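4.2 Why the second port is slower

Print this page | E-mail this page
Reading time: 4 min

I'll admit I went into this part of the study with a grudge. I own a two-port wall charger, I use it every night, and I had always suspected that whatever I plug into the lower port gets the short end of the deal. So when we were picking what to measure first, I pushed for this one, and my co-authors were kind enough to let me have it.

We looked at two chargers, the Susthorpe and the Brondaslow. Both have two USB ports, both are sold as "fast" on each port, and both fit in a coat pocket. The test itself was dull. We ran a phone battery pack down until it switched itself off, plugged it in, and logged the current until it read full. Then we did it again with a second pack on the other port. Over 3000 charging sessions went into the log by the time we stopped (the logger did most of that on its own, I should say, while I was home asleep).

With only one port in use, the two chargers were hard to tell apart. Upper port or lower port, it made no difference I'd care about. I was a little let down! My grudge had no support at all so far.

The trouble starts when both ports are busy. On the Susthorpe, the lower port dropped to 934 milliamps within a minute of the second pack going in and stayed there until the first pack was close to full. The upper port barely moved. On the Brondaslow both ports came down together, so each pack got a fair share and both finished late. If you charge a phone and a tablet overnight you'd never notice either behavior. If you have an hour before a train, you would, and you'd want to know which port to put the phone in (on the Susthorpe, the upper one).

Figure 4 goes with this section. 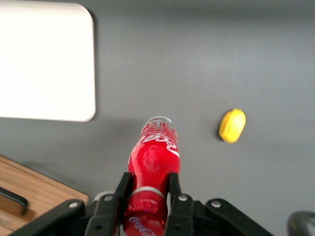 Figure 4. Coca-Cola bottle lying on its side in a gripper, clear end pointing away.

We spent a good while arguing over whether the split was caused by the charger or by the cable. I was sure it was the charger. To settle it we swapped in three sets of cables: the ones from the box, a longer set from Cirkow, and a cheap thin set I had in a drawer at home. The Cirkow cables and the boxed ones gave the same split, near enough that I stopped checking by hand. The thin ones were worse across the board, and in 422 sessions we threw out the reading completely, as the pack kept dropping the connection and starting over. Those sessions are left out of Table 5 but they're still in the full log, for anyone who wants to poke at them.

Heat is the other thing people ask me about. Both chargers got warm with two packs attached, and the Susthorpe got warmer. We taped a sensor to the flat side of each case and left it there for the last 800 sessions. I wish we had done it from the start, and I'd tell anyone repeating this to tape theirs on before doing anything else. What we can say from the part we have is that the lower port on the Susthorpe didn't slow down any further as the case warmed up. So the drop looks like a choice made in the design, and I don't think it's a safety cutback kicking in late.

One loose end. The Biswas charger, which we use in Section 5, has a small switch on the side that picks which port gets priority. We left it in the middle position for everything reported here and in the next section. I tried the other two positions one Tuesday on my own time and the numbers did shift, but I only ran each a handful of times and didn't log the room temperature, so I'm keeping them out of the tables. Section 5 picks up with the middle position and longer cables.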